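# Recording a flat-board task with two arms

Before the first take, put the board on the near table panel with its long side running left to right. A slight angle is fine, and you should change it between takes.
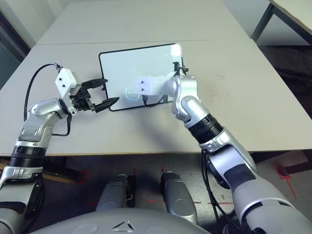 *Written by the Stimlow recording desk, Vilel. Last revised in July.*

Our first set for this task had 400 episodes and the policy learned one board position very well. The current set has 1043. Most of the gain came from moving the board more.

1. Start the recorder and wait for all the streams to show a steady rate.
2. Bring both arms up with the grippers open.
3. Hold still for two seconds, then begin the task.
4. Work at an even speed. Don't pause over the board to think.

Check the wrist streams before each block. Both fingers should be in view, with the table between them.

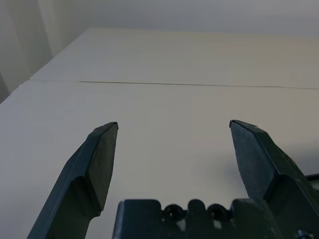 *Wrist view, fingers open over the bare table.*

Vary the marks on the board as well. Use short strokes and squiggles, in more than one colour, and spread them about.
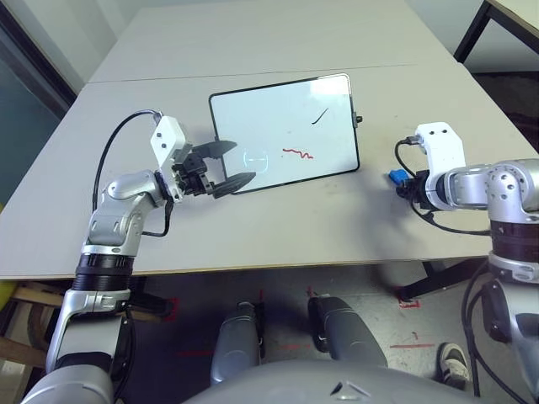
Save failed takes under their own tag and leave them out of the main folder. We dropped 119 from the last batch, nearly all for a late start. Name each episode with the task, the block and the take number, then copy the block to Listell before you reset the arms.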